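第5章 操作台面的分区与器物布置

本章撰稿：Tomás Vieira

本章内容
5.1 台面作为工作面
5.2 净台面与占用台面
5.3 后排陈列带
5.4 小型电器的位置
5.5 砧板的位置与取向
5.6 台面与墙面材料
5.7 现状记录的方法

学习要求
读完本章后，应能区分净台面、占用台面与过渡台面；能在平面图上标出一段台面的后排陈列带与前沿作业带；能说明砧板与相邻电器之间的位置关系对备餐动作的影响；能按5.7节的格式完成一份台面现状记录。

术语
净台面，占用台面，过渡台面，后排陈列带，前沿作业带，开口面，汁槽，防溅墙

5.1 台面作为工作面

第4章讨论了厨房中水槽、灶具与储藏三者的相对位置，所用的单位是房间，图上的台面只是连接各设备的一条带状区域。本章把比例尺放大，讨论这条带状区域内部的组织。讨论对象限于住宅厨房中靠墙设置的台面，岛台与餐饮业后厨的操作台另见第9章。

台面承担三种用途：加工食材，暂放器物，长期存放器物。三种用途占用同一个平面，设计图却通常只标出台面的总长和进深。住户入住后，长期存放的器物逐渐增加，可供加工的面积随之减少，图纸上的尺寸不再反映实际使用条件。

Lestska的住宅厨房调查（以下简称Lestska调查）收入53户的台面记录。调查只记录器物的种类、位置和占地轮廓，不记录住户的评价。本章的分区术语沿用该调查，个别名称作了调整，调整之处在正文中注明。

需要先说明坐标约定。本章所称“前”，指台面靠近操作者的一侧；“后”，指靠墙的一侧；“左”“右”以操作者面墙站立时为准。照片的拍摄方向与此不一定相同，引用照片时以照片中的左右叙述，换算到平面图时应加注方向。

5.2 净台面与占用台面

占用台面，是指被长期放置的器物底面覆盖的部分，以及为使用该器物必须保持空出的部分。后一项在实测中容易遗漏。烤面包机的底面轮廓只是其占用面积的一部分，操作杆一侧须留出手的活动范围，开口面上方也不能有遮挡。水壶、搅拌机、咖啡机的情形类似，各自的附加范围由开盖、倾倒或取放的动作决定。

净台面，是指从总面积中扣除占用台面后，形状连续、可供砧板或盆具平放的部分。连续性是必要条件。几块互不相连的窄条，总和即使很大，也不能放下一块砧板，不应计入净台面。Lestska调查原表中有“剩余台面”一栏，把窄条一并计入，本书改用“净台面”，两者数值不能直接比较。

过渡台面介于两者之间，指平时空出、在某一工序中临时占用的部分。灶具旁的一段台面常作此用：食材切好后移到此处，再入锅；出锅的器皿也在此处停放。过渡台面如果与净台面重合，备餐与烹调两个工序就不能同时进行。

在平面图上标注时，占用台面用密斜线，过渡台面用疏斜线，净台面留白。砧板属于可移动器物，其轮廓用虚线表示，不改变所在区域的类别。砧板若长期平放在同一位置，并在该处使用，仍按净台面处理；若只是收存在该处，使用时要搬开，则按占用台面处理。两种情形在一次观察中无法区分，须向住户询问。

图5-1所示为本章使用的一段台面。电器、砧板与靠墙的器物由前景向墙面依次排列，台面在灶具旁终止。

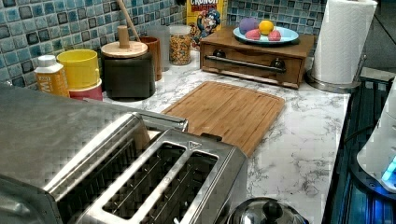
图5-1 不锈钢烤面包机、竹砧板与靠墙器物

就图5-1作三点标注练习。第一，烤面包机顶部的开口面朝上，其上方的空间应当作为附加范围在立面图中表示，平面图上不必另画。第二，砧板斜放，平面图应按实际角度绘制虚线轮廓，不可为制图方便改为与墙平行。第三，台面右端的直边构成边界条件，靠近该边的区域宜先按过渡台面标出，待询问住户后再行确认。

5.3 后排陈列带

后排陈列带，是指紧靠墙面、集中放置小件器物的狭长区域。它的形成与人的伸手范围有关。台面后部不便于切配，视线和手却仍能到达，瓶、罐、杯与餐具筒因此向后集中。这一区域的进深取决于所放器物中最大的一件，较小的器物前方往往留有无法利用的凹口。

后排陈列带的界线按下述方法确定：取各器物前缘中最靠前的一点，作平行于墙面的直线，直线与墙面之间即为陈列带。器物之间的空隙一并划入。若有一件器物的前缘明显超出其余各件，应先检查它是否属于临时放置，再决定是否以它为准。

陈列带以前的部分称为前沿作业带。净台面原则上只在前沿作业带内计算。

陈列带中的器物按取用方式分为以下几类。

直立取用类。瓶装物属于此类，取用时握住瓶身或瓶颈，向上提起再移出，两侧须有容手的间隙。图5-1左侧靠墙处的白盖塑料瓶即属此类。

叠放类。杯、碗上下相叠，占地小，取下层器物须先移开上层。图5-1中黄色杯叠在粉色杯上，平面记录只计下层轮廓，立面记录计总高。叠放的器物如分属不同用途，应在备注中说明。

开盖取用类。带盖的罐、锅等属于此类。开盖时另一只手须有放盖的位置。若盖上又放有别的物件，则开盖前增加一个移开的动作。图5-1中深色圆筒形罐的浅色木盖上立有一件形似杵柄的木制器物，记录时应把两者分列，并注明上下关系。

插放类。长柄炊具插在筒或架中，柄部高出容器口。平面上占地由容器决定，立面上则要计入柄的长度和倾斜方向。柄部倾斜时，其投影可能越过相邻器物，取用相邻器物时须避让。

四类器物对高度的要求不同。吊柜下沿至台面的净空较小时，插放类首先受到影响。若把长柄炊具移到前沿作业带，净台面相应减少，比较稳妥的办法是移到无吊柜的一段，或改为挂放。

5.4 小型电器的位置

小型电器与瓶罐不同，它有固定的操作面、电源线和发热部位，位置的变动受到三方面的约束。

其一为操作面。操作杆、旋钮与显示部分应朝向操作者或朝向有空位的一侧。多数双槽烤面包机的操作杆设在短边，机身长边与墙平行时，操作杆朝向左或右；长边与墙垂直时，操作杆朝前或朝后。操作杆朝后的放法在记录中应标为“操作受阻”。

其二为电源线。电源线从机身引至插座，中间一段常平铺在台面上。线的走向应沿台面边部或墙根，不得横穿前沿作业带。电源线经过的部位虽然没有器物，也不计入净台面，因为砧板压在线上既不稳定，又会损伤护套。多台电器并列时，应分别记录各条电源线的走向；无法辨认某条线连接哪台电器的，在备注中写明“归属未定”，不作推断。

其三为散热与遮挡。烤面包机工作时热气由顶部开口排出，正上方不应有低垂的柜体、布帘或纸质物品。烤箱类电器的散热部位因型号而异，应以产品说明书为准，本章不列统一的间距值。

电器成组放置，可以共用一段台面边部和一处电源，附加范围也可部分重叠。重叠的前提是两台电器不同时操作，或操作动作不在同一侧。成组放置还会形成一段完整的占用台面，使余下部分保持连续，这对净台面的形状有利。电器分散在台面两端和中部时，占用面积的总和未必增加，净台面却被切成数段。

电器的高度影响相邻区域的照明。灯具位于吊柜下方时，较高的机身会在砧板上产生阴影。检查方法是在惯用的灯光条件下放一张白纸于砧板位置，观察阴影边缘是否落在纸上。

5.5 砧板的位置与取向

砧板是净台面上面积最大的可移动器物，它的位置基本决定了备餐工序的中心。Quintela住宅的改造记录显示，住户更换橱柜后，最先固定下来的是砧板位置，其余器物随后围绕它调整。该记录只涉及一户，引用时不宜推广。

砧板四周应各有一段空余台面。前方的空余部分防止砧板伸出台沿；左右两侧分别用于放置待切与已切的食材；后方的空余部分把砧板与陈列带隔开，避免刀尖触及瓶罐，也便于清理散落的碎屑。前方空余本章取5厘米，供制图练习使用。左右两侧的宽度按所用盆碗的口径确定。

图5-2中的砧板居于台面中部，四面都有空余台面。板面上没有放置食材或刀具，板的轮廓、圆角与汁槽均可完整读出，适合作为绘制虚线轮廓的底图。

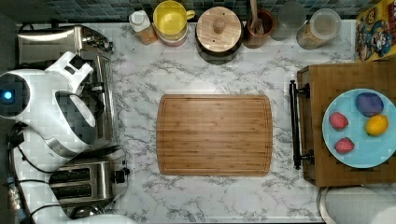
图5-2 台面中部的竹砧板及其四周的空余台面（俯视）

将图5-2转绘为平面图时，先画台面后缘与墙面的交线，再定砧板的中心和长边方向，最后画左侧的电器与后排器物。双槽烤面包机的两条槽并排，操作杆位于机身右端，图上应以短线标出，并在该侧留出手的活动范围。左缘的黑色电源线按实际走向画成曲线，不得拉直。左下角的深色圆形物只露出局部，难以判定种类，按可见轮廓绘出，注“种类未定”。

砧板的取向有平行、垂直与倾斜三种。长边与台沿平行，适于切割较长的食材，占用台面宽度大。长边与台沿垂直，占用宽度小，适于台面较窄的情形，但板的后部难以利用。倾斜放置多见于转角处，也可能是临时移动的结果。同一块砧板在不同时刻可以有不同取向，因此记录表设有“取向”与“是否惯用”两栏，前者凭观察填写，后者凭询问填写。

汁槽是沿板边开设的浅槽，用于截留切割时流出的液体。有汁槽的砧板，可用于切割的面积应从槽的内缘算起。两面均可使用的砧板，若只有一面开槽，通常把有槽的一面用于肉类与多汁果蔬。从板面转移碎料时，汁槽会截住细小颗粒，转移方向宜朝向槽边最短的一侧，转移后用刮板清理。

竹砧板由竹条拼合而成，条纹方向一般与一条板边平行。记录材料时写“竹，拼条”即可，没有标牌或说明书时，不推断胶合剂与表面处理的种类。竹材遇水胀缩，洗后应竖放晾干，平放在台面上会使底面长时间潮湿。台面设计中应为砧板的竖放预留位置，其宽度不大，却经常被遗漏。

5.6 台面与墙面材料

台面材料对分区有间接影响。浅色台面上的水迹、碎屑与刀屑因其颜色不同而显隐不一，带纹理的台面会掩盖一部分污渍。图5-1与图5-2中的台面均为白色底，带灰色大理石状纹路。仅凭外观不能区分天然石、人造石与印纹饰面，记录中应写“白底灰纹”，材料种类留待查验断面或购置凭证。

纹路还影响照片的判读。细长的灰纹与电源线、台面接缝在低分辨率照片中容易混淆。现场记录时应以手触或侧光确认接缝位置，并在图上单独标注。

防溅墙指台面后方用于承受水与油溅污的墙面。常见做法有整板、大块面砖与小块马赛克。整板无缝或少缝，清洁方便，开孔较难修改。小块马赛克可适应不平整的基层，接缝长度大，灰缝的清洁与维修工作量相应增加。图5-1中的防溅墙为小方块马赛克，有蓝、蓝绿、灰与近黑诸色，灰缝颜色较浅。

陈列带紧贴防溅墙时，器物后方的墙面不易擦拭。设计时可把陈列带向前移出一指宽的间隙，使抹布能够通过。间隙过大，陈列带的前缘随之前移，挤占前沿作业带。应以陈列带中最深的一件器物作校核：在该器物后留出间隙以后，砧板后方若仍有空余台面，即可采用。

深色墙面前的深色器物，轮廓不易辨认。棕色杯、深色罐与近黑色的砖块相邻时，俯视照片尚可依据口沿判断，平视照片往往须补光重拍。透明塑料杯无论背景深浅，都可能漏记，现场应逐件核对。

5.7 现状记录的方法

台面现状记录由三部分组成：照片、平面草图、器物表。三者应在同一次到访中完成，中途不得整理台面。本章采用Hondoton测绘班的格式，原格式中的“美观程度”一栏已删去。

照片至少应包括斜视与俯视两个方向。斜视照片反映器物的高度与前后遮挡关系，俯视照片反映占地轮廓与空余部分。斜视照片中，前景的电器会显得较大，不能据以量取尺寸。俯视照片在镜头正下方的部分变形较小，边缘部分变形较大，较高的器物会露出侧面，应以其底面轮廓为准。

两种照片对同一件器物的判断可能不一致。较常见的是带盖容器：斜视时可见筒身，判为罐；俯视时只见圆盖和盖下的一圈器身，判为锅。杯与带柄的小壶也常有此类出入。遇到不一致时，器物表中填写上一级类名，如“带盖圆形容器”，不应任选其一。现场能够核对的，以实物为准。

平面草图用铅笔绘制，先定边界，后定大件，再定小件。边界包括墙面、台沿、灶具边与水槽边。大件包括电器与砧板。小件按陈列带自左至右逐一绘出，叠放的器物只画最大轮廓，并在旁边注明。草图不要求精确比例，各器物的相邻次序必须正确。

器物表各栏依次为编号、类名、所在区域、取用方式、可动性、备注。可动性分为固定、可移、随用随移三级。电器一般填“可移”，砧板填“随用随移”。类名栏只写能够确认的内容，瓶身标签若仅露出个别字母，可在备注中照录该字母，不补全品名。

Grurker制图软件可把草图转为带图层的平面图，本书配套练习以该软件的文件格式提供。手工绘制与软件绘制在评分上没有区别，但图层名称须与本章术语一致，不得使用“杂物”“其他”等名称。

课前准备：选取一段自己日常使用的台面，在备餐前与备餐后各记录一次，分别绘制平面草图。两张草图采用同一边界与同一比例，净台面留白，占用台面与过渡台面按5.2节的线型绘制。器物位置有变动的，在第二张图上用箭头连接原位置与新位置。草图于2月的第一次实习课交，未注明拍摄方向的照片退回补注。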